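Ticket: Roadmap-Ansicht in Skedora verliert Prioritäten nach dem Import
Status: gelöst, Beobachtung läuft

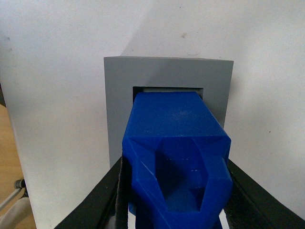 Blauer Block mit facettierter Vertiefung vor hellgrauem Rahmen

Gemeldet von: Produktmanagement, Standort Pludov
Betroffen: Arbeitsbereich "Vudell", Backlog und Roadmap

Problem
Nach dem Import des Backlogs aus der alten Tabelle fehlt bei 129 Einträgen die Priorität. In der Listenansicht steht der Wert noch, in der Roadmap erscheint ein Strich. Die Sortierung nach Kundennutzen ist damit unbrauchbar, die Quartalsplanung für Februar steht.

Erwartet: gleiche Priorität in beiden Ansichten.

Verlauf

09:10
Fehler nachgestellt. Ein frisch angelegter Eintrag mit Priorität "hoch" wird in der Roadmap richtig angezeigt. Betroffen sind nur importierte Einträge.

09:35
Cache geleert, ab- und wieder angemeldet, anderer Browser. Keine Änderung.

10:20
Importprotokoll geprüft. Keine Fehlermeldung, alle Zeilen als übernommen markiert. Die Datei hat knapp 1.000 Zeilen, der größte Teil davon ohne Priorität, das ist so gewollt (Ideensammlung).

10:50
Rückfrage an die Meldenden: Wurde die Spalte "Nutzen" vor dem Export umbenannt? Antwort: ja, früher hieß sie "Wert". Außerdem wurde die Skala von Text auf Zahlen umgestellt, 1 bis 4.

11:30
Ursache gefunden. Die Roadmap liest das Feld "Priorität (berechnet)". Die Formel dahinter verweist noch auf "Wert". Beim Import wurde "Nutzen" als neues Feld angelegt, die Formel läuft also ins Leere. Die Liste zeigt das Rohfeld und ist deshalb nicht betroffen.

13:05
Formel im Testbereich "Mägi" auf "Nutzen" umgestellt und neu berechnet. Bis auf 2 Einträge sind alle Werte da. Bei diesen beiden steht in der Tabelle "4 " mit Leerzeichen am Ende, das Feld wird als Text gelesen. Von Hand korrigiert.

14:15
Gleiche Änderung in "Vudell" eingespielt. Neuberechnung dauerte einige Minuten, währenddessen war die Roadmap nur lesbar.

14:40
Bestätigung aus Pludov: Sortierung stimmt, Filter "nächstes Quartal" ebenfalls.

Offen
- Altes Feld "Wert" ist noch vorhanden, aber ausgeblendet. Bitte erst löschen, wenn die gespeicherten Berichte umgestellt sind.
- Vor dem nächsten Import Feldzuordnung von Hand prüfen, die automatische Zuordnung legt bei unbekannten Spaltennamen ohne Hinweis ein neues Feld an.
- Wunsch nach einer Warnung in diesem Fall als eigenes Ticket erfasst.

Ticket bleibt bis zum nächsten Import auf Beobachtung.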